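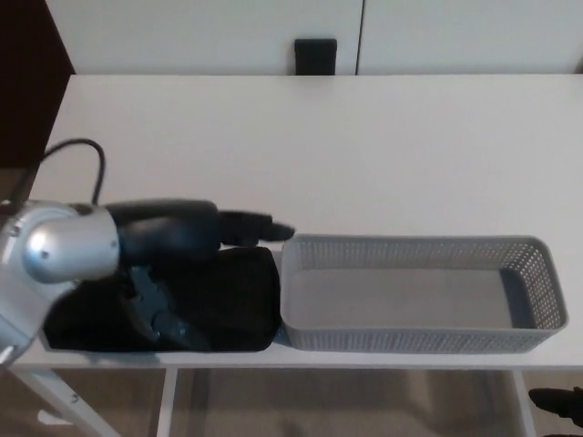
White table, with the black fabric folded into the light grey tray and the grey basket next to it.

To: the sewing room list
From: Ulla Suominen
Subject: Re: [sewing-room] trays or baskets for folded fabric?

Hi all,

Gunārs, I am so glad you asked this, because I have been itching to talk about trays ever since we got the new shelves up! My answers are mixed in with your message below.

Gunārs Ozoliņš wrote:
> I have 30 pieces of fabric in one big trunk and every time I want the
> bottom one I have to take out the other 29. My wife says buy more
> trunks. Is it worth going over to small open containers, and if so,
> trays or baskets? I don't want to spend a fortune finding out.

Worth it, worth it, worth it. I had the trunk too (my aunt's, it smelled of mothballs and weighed more than I do) and I used the same top four pieces for years. Once everything went into open containers I found a length of green corduroy I had completely forgotten buying. It's a skirt now and I wear it all the time.

On trays or baskets – both, but for different things. A shallow tray is wonderful for one big folded piece. You fold to the size of the tray, lay it in flat, and you can see the color and feel the weight of the cloth without lifting anything out. I like the fabric to come up almost to the rim. If it sits much lower, I start dropping zippers and scraps of interfacing on top, and then I'm back to digging.

Baskets get the odd shapes at my place: half-cut projects, sleeves waiting for a body, the bag of elastic. They are more forgiving when you are in a hurry and just want the table clear before supper.

> How do you fold so it fits? Mine always comes out too long one way.

Make a folding card! Cut a piece of stiff cardboard a little smaller than the inside of the tray. Lay the fabric out on the table, fold it lengthwise until it's as wide as the card, then wrap it loosely around the card and slide the card out. The first one took me five tries and some bad words, and now I can do it while talking on the phone. For anything soft or with a bit of texture, don't press down hard as you go. Let it puff up a little and it will settle by itself.

Black is the one that needs extra care in the storing. Mine picks up every thread in the room, so I go over it with a lint brush before folding and put the good side in. I also pin a scrap of paper to the corner with the length and what it's made of. I have three blacks that look exactly the same under the lamp and behave nothing alike under the iron.

> And does it all have to be done on a big table? I only have the
> kitchen one.

The kitchen table is fine, just wipe it down first and let it dry all the way. What helps me is keeping the containers in a row along the front edge, so the whole back half stays free for spreading out. Before, I had them at the back and kept dragging cloth across them. Such a small change and I was so pleased with myself! A white or pale top is nice too if you have one – you can see stray pins on it right away.

As for cost, I got my first trays at the Savolainen closing sale, so that's no help to you now, but the housewares place in Pridport had plain ones in February and they stack well when empty. Measure your shelf depth before you go. I didn't, and two of mine live under the bed.

> Last thing, do you label the trays?

Only on the short end, with masking tape and pencil. I tried the Jellik clip-on labels and they're very pretty, but they catch on the tray beside them when I pull one out. Tape comes off clean and I'm forever changing what goes where.

Start with the top layer of the trunk and do a few pieces an evening. And please write back and tell us what's at the bottom of it, I really want to know!

Ulla

P.S. Whoever borrowed the long ruler, I still need it for the curtains. You can leave it on my porch any time after 4.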